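Wotavby Grid Sheet

A flat white sheet ruled in thin lines, for laying out small parts on a table or bench. Set pieces down on the squares and keep them apart while you sort, compare or measure.

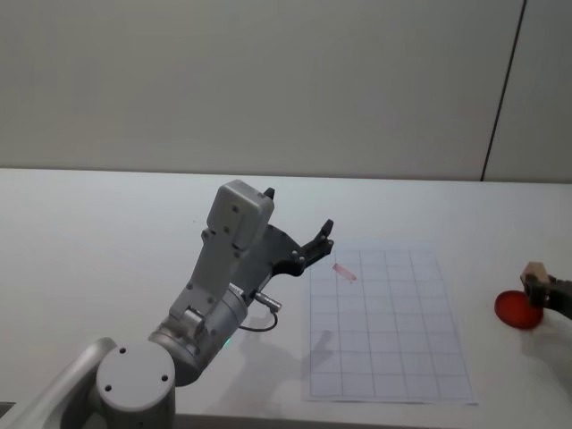 Details

Item no. 412
Sold in packs of 3 or 30
Ships flat in a card sleeve
Wipe with a dry cloth only

Use it on a smooth, level top. Tape the corners if the sheet will be moved across often. Store flat, away from direct sun. Sheets can be trimmed along any line with a craft knife.
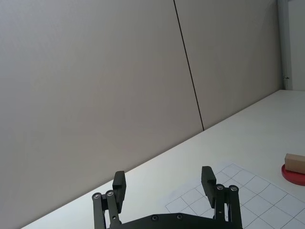
Grid sheet on a white tabletop.

Matching items: Pruvau corner tape, Kendance parts tray. Orders of more than four packs ship free.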